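6/24/24

Notes for the kids' page – typed fast, sorry about the spelling!

So. Robots. We went to the open day at Dreltmont, out past Sikodville, and got to see how people teach them stuff. Not with a keyboard. With their hands!

## First, what's a gripper?

A gripper is a robot's hand. Kind of. No thumb, no pinky – just two stubby fingers that open and close. Like a crab claw, or the tongs you use for corn on the cob.

The ones at the open day had handles. A person holds one and picks things up with it, and the tool keeps track of how it moves. Later a robot gets to learn from all those moves. Same as you learning to tie your shoes by watching somebody else's fingers.

Roxana Munteanu gave our talk. She calls the job "puppet practice." The job we heard most about: a cup and a dish rack. Sounds easy, right? Try it with salad tongs at home (plastic cup please, not Grandma's good glass).

Look at the cup through the open fingers. Thats where the work is – lining up. 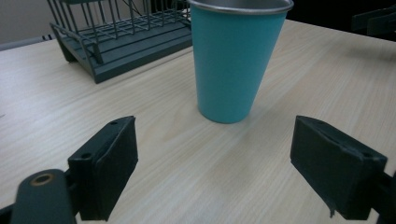

## Why is it so hard?

You don't think about picking up a cup. Your brain does it while you think about lunch. A robot has to work out every bit:

- Where is the cup?
- How wide do I open?
- How hard do I squeeze? Too soft, it slips. Too hard – crunch.
- Where does it go now?
- When do I let go?

And then the cup gets moved over a little and it's a whole new puzzle. So people practice the same job again and again, from lots of spots. Boring? Ruairi Menzies says no. He says you get into a rhythm, like jump rope.

## Two hands, two grippers

One gripper is good. Two is better for some jobs. One can hold a rack steady while the other lifts. Think about opening a jar – you need both hands for that, and so does a robot.

There was a table with a gripper for each hand, straps and all. Everybody in our group wanted to go first.

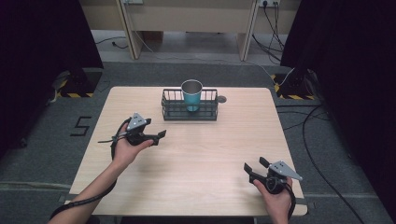
*Both grippers open, cup standing in the wire basket.*

## Try it yourself

You need 2 pairs of tongs, a plastic cup and a bowl. Sit at a table. Tongs only, no fingers!

1. Put the cup in the bowl standing up.
2. Take it out again.
3. Now pass it from one pair of tongs to the other, in the air.
4. Close one eye and do it all over. Much harder!!

If you drop it, fine. Robots drop things to. Pick it up and have another go.

Next open day is in December – ask a grown-up to bring you. Wear sneakers, there's a lot of standing.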